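Back on the hook

I was back on site this week after the winter lay-up, so the blog can start again. For anyone new, I drive tower cranes, mostly in the north, and I write here when there is something worth putting down.

The job is at Skenness, on the old Budura works. Three blocks of flats, the tallest going to 13 floors, and one crane to serve all of them until the second arrives in November. That second crane was meant to be here already. The hire firm, Wallin, had it down for the start of the frame and then it went to another site that was further on. I've stopped asking about it.

One crane for three blocks means a queue. On my first morning I had the formwork gang, the rebar lads and the brickies all calling for a lift before half past eight. The lift supervisor had a list and stuck to it, which I was glad of. I've worked on jobs where whoever shouts loudest on the radio gets the hook, and the day goes to pieces by dinner time.
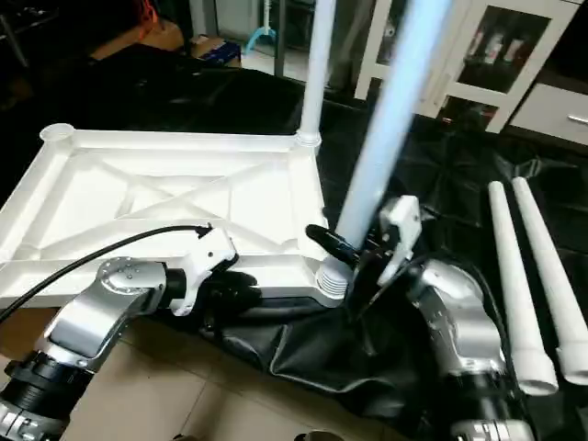

White frame with the X ribs, one pole in.

The cab is decent. It has a proper heater, a seat that goes back far enough for me, and a window wiper that does the whole of the front screen. The climb is the usual ladders with rest platforms. I took it slowly the first day and my legs still knew about it on the second. Going up with a flask, a bag and a waterproof is a different matter from going up with nothing. I now send the bag up on a hand line when the wind allows.

Wind has been the main trouble. Skenness sits right on the estuary and there is nothing to stop it coming in. We lost 18 hours in the first fortnight to being winded off. Management never like it, but the anemometer reads what it reads. When I leave the cab the slew brake comes off so the jib can swing with the weather, and I check that twice – I always have.

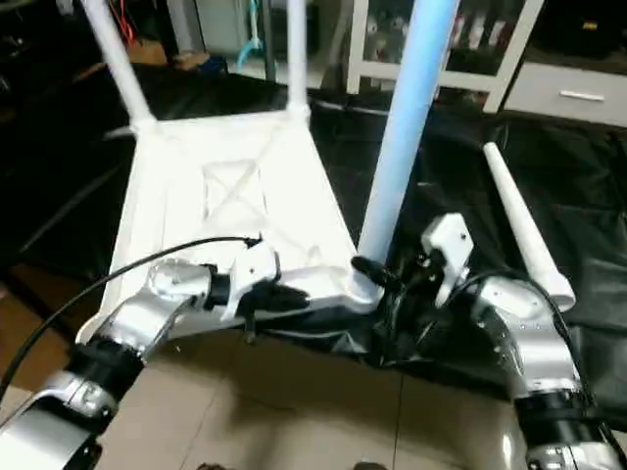 The longest lift so far was a bundle of precast stairs for the far block, close to the end of the jib. The load chart had room in it but not a lot. It was a blind lift for the last part, down behind the stair core, so I had the slinger on the radio all the way. He kept talking, which is what you want. If the voice stops, I stop. We had it landed and the chains off before tea.

I keep a notebook of lifts and have done for years. The last job, at Delwood, came to 1,329 over its full run. I don't think this one will be far short if the second crane keeps slipping.

A reader asked in the comments whether I would go over to luffing jibs. I've done the ticket and had a few months on one. They are slower to get used to and you have to think about the radius differently, but on a tight site they make sense. Here there is room to swing and a saddle jib is fine.

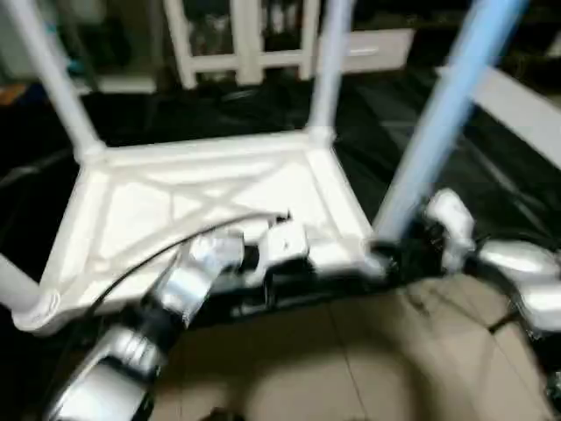 Legs up, underside showing.

The next thing is the first climb of the mast, booked for 17th May if the weather holds. We'll be down for the day while the erectors put the new sections in. I'll be on the ground for most of it, and I'll try to write up how it goes.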